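I moved to Urkuvholm for the bread, more or less. I'd read one line about a bakery there that kept its rye starter in a barrel, and I thought, well, that's a town I could live in! Six years later I still get up before it's light on baking mornings and walk down the hill with my bag folded under my arm.

The bakery belongs to Venla Leinonen, who got it from her aunt along with the barrel, a temperamental oven and 50 regulars who all wanted the loaf exactly as it had been. She changed it anyway. Less salt, a longer rise, a crust you have to lean on to cut (my mother-in-law hates it). For a month people grumbled in the line outside, and then they went right on buying it.

I've tried to make it at home. Venla gave me a jar of starter in May and I fed it like a pet, and what I got was a brick — a good-smelling brick, but still. "You're in a hurry," she told me when I brought a slice down. I was a little hurt. I'm also always in a hurry, so there wasn't much to argue with.
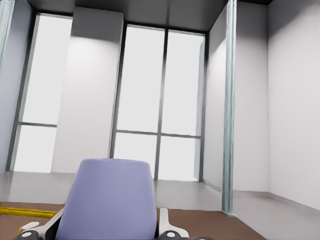

My second try sat overnight on the cold windowsill and came out flatter but kinder, with that sour edge I'd been chasing. We ate it with butter and pickled herring, standing up in the kitchen, and my neighbor Bence came over for the end piece. He says hers is better. It is, and I'll be down there again tomorrow before she opens, but the jar is staying in my fridge.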